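Gromholm Hand-Held Gripper Kit – Pair
Designed and packed by Bjarke Kvaran at the Collow shared workshop
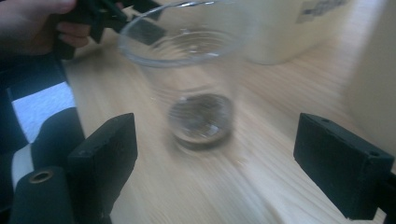
About the kit

I started making these for my own bench, and then for the bench next to mine, and by December there were enough people asking that it seemed kinder to put together a proper kit (and kinder to my evenings, too!). You get the parts for two hand-held grippers, one for each hand, in black plastic with broad, flat-topped fingers that open nice and wide. A plain clear plastic cup is what I'd suggest for your first go. It's light, it's cheap, and if you squash it there are plenty more in the cupboard.

The Kárason handle is the same one as on the older kit, so if you already have a pair you can order just the new fingers and swap them over with a small screwdriver and a bit of patience.

What's in the box

Printed parts for two grippers, cleaned up by hand
Four fingers, with 3 spares in case one goes under the fridge
Screws, springs and a little bag of washers
Erkisov camera bracket (the camera itself is not included, sorry)
Printed booklet, 7 pages, with my own drawings

Putting it together

Give yourself a quiet afternoon and a clear table. Most of the build is straightforward, though the springs do like to jump, so I fit mine with the whole lot sitting inside a baking tray. Do the screws up gently until everything moves freely, and only then go round again and tighten them – plastic threads are easily spoiled. I've opened and closed my own test finger over 1000 times and it still feels lovely, with just a touch of play at the pivot.

If you're recording your practice to teach an arm at home, try slow movements first and keep the cup well inside the camera's view.

Ordering

Item number 1891. Orders go out again from 3rd January, and I pack them in the order they come in. You can collect from Collow if you're nearby, just drop me a note first so I can have the box ready on the shelf by the door.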